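A **bread basket** is a shallow open container used to carry and serve bread at the table. Most are woven from willow, rattan or split cane, though wire, cloth and molded plastic are also common. The same form is sold as a fruit basket, a roll tray or a general storage basket.

## Form

Rectangular bread baskets are usually longer than they are deep, with low sides that lean outward so the contents can be reached from any seat. A typical household size is 40 cm long. The rim takes the most wear and is often finished with a braid, which covers the cut ends of the uprights and stiffens the edge.

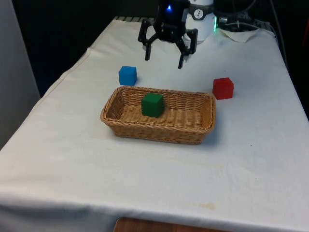

*Shallow rectangular wicker basket with a braided rim, on a white tablecloth. A green cube rests inside; blue and red cubes stand outside.*

The base may be woven in the same pattern as the sides or made separately – older workshop pieces tend to have a separate base. Godelieve Bosman, in her handbook *Gamine*, lists 16 base patterns, almost all of them variations on a plain over-and-under weave.

## Use and care

A napkin is commonly laid in the basket to catch crumbs. Outside of meals, low baskets are used for keys, mail, sewing supplies and children's blocks, since small items stay visible and do not roll away.

Wicker is cleaned with a soft brush or a damp cloth. Soaking can loosen the weave, and long storage near a heater makes the strands brittle.

## See also

- Basket weaving
- Table linen
- Toy block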